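Rirninent desk and cubby set – my review after six months

I'd been putting up with a trestle table and a pile of shoeboxes for far too long, so when the Rirninent set came up for $718 (down from $854, and I do love a markdown) I caved. You get a white desk and a matching white shelving unit with open cubbies and some narrow glass-fronted doors off to one side. Delivery was another $44, which I grumbled over and then paid.

The good bits

The open cubbies are my favourite part by a mile. I like seeing my stuff! The divided wooden tray lives in one, the pen holder with the red markers in another, and I can grab either without getting up. The white finish makes the whole corner feel lighter too, and any bit of colour you put near it really pops – I've got lavender and red things propped up against it and they look quite cheerful.

Sorting small things is where the desk earns its keep. There's plenty of elbow room, so an open box, a few cards and a sticky note can all be out at once.

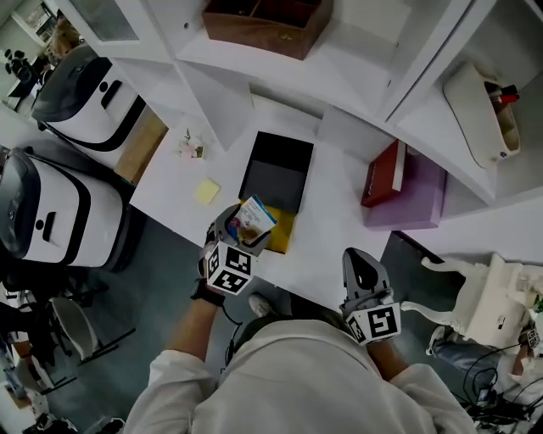
A bit of box sorting at the desk, then the cubbies, water bottle and all.
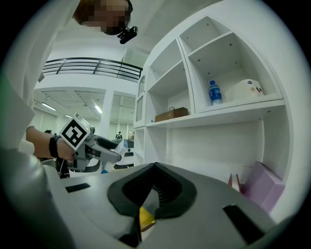
The not so good bits

White shows everything. Every smudge, every stray bit of marker, every ring from a mug. I wipe mine down most evenings with a damp cloth and it comes up fine, but if you're not a wiper you'll go mad.

The instructions were also pretty ordinary. My friend Veerle Cuypers came over to help and we put one of the glass doors on upside down, took it off, had a cuppa and started again. Get a second person in if you can, and don't tighten anything until the whole unit is standing square.

And I'd have liked a lip along the back of the desk. Pens roll. Mine roll a lot.

Would I buy it again?

Yep, at the sale price. At full whack I'd probably have a look around first, but I've grown very fond of it – four and a half stars from me, and the half is for those instructions.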